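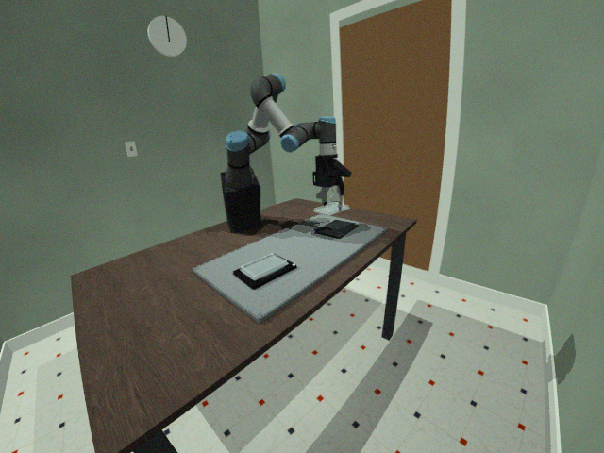
The Eluddale Bat Auction is a charity sale of used cricket equipment held each August in Eluddale, a small town whose cricket club has been trying to replace its pavilion roof for longer than most of its players have been alive. Despite the name, bats make up a minority of the lots. The auction raises money for the Bonora Fund, which pays for children's coaching, travel to away matches, and protective gear in sizes that fit.

Background

Eluddale Cricket Club plays on a sloping ground beside the Plondeo road. The slope favors batters at the town end and is described in the club's fixture card as "gentle," a word visiting fielders have disputed. The club owned a large store of old equipment, much of it left behind by players who had moved away, retired, or taken up golf. When the equipment shed was condemned, the contents had to go somewhere. A plan to throw everything out was dropped after several members asked for their things back and then admitted they did not want to take them home.

The first sale was held on the outfield from a row of folding tables. It offered 27 lots and drew a crowd made up largely of the people who had donated them. Several bought back their own pads. The proceeds came to $434, a sum the club's newsletter called "beyond all expectations," which says something about the expectations.

Format

The auction takes place on the Saturday after the final home match of the season. Bidding is by raised hand, with sealed bids accepted in advance from people who cannot attend or do not wish to be seen wanting a thigh guard. Lots are sold as found. The catalog uses its own grading system, in which "match ready" means the item has been used in a match, "seasoned" means it has been used in a great many, and "of interest" means the handle is missing.

Helmets are not sold for play under any circumstances. They are offered as display pieces and must be carried off the ground, a rule introduced after a buyer wore one into the tea line and refused to take it off.

Signed items were added in the third year. Most carry the signatures of the Eluddale first team, and their value has been the subject of debate, chiefly among the first team. A sweater signed by the entire Plondeo side following its defeat at Eluddale remains the best-known lot. It has been sold four times, having been donated back by each winner, and no longer resembles a sweater in any practical sense.

The Issahaku Trophy

The Issahaku Trophy is awarded to the bidder who pays the most for the item judged least useful. It was given by Issahaku Sports, a shop in Plondeo that closed its cricket department the following spring. The trophy is a single left-handed batting glove mounted on a base, and winners are required to keep it for one year. It was once withheld when two bidders fought over a box of bails and were found to need them.

Proceeds

Income rose slowly for the first few years and then sharply once the sale began accepting equipment from neighboring clubs. The most recent auction raised $3,198, the highest total to date, against $2,534 the year before. The club publishes the accounts in full, including the cost of hiring tables and a recurring entry for sandwiches that has attracted questions at two annual meetings.

The pavilion roof receives none of the money. Buckets for use beneath it are occasionally donated to the sale and are withdrawn before bidding opens.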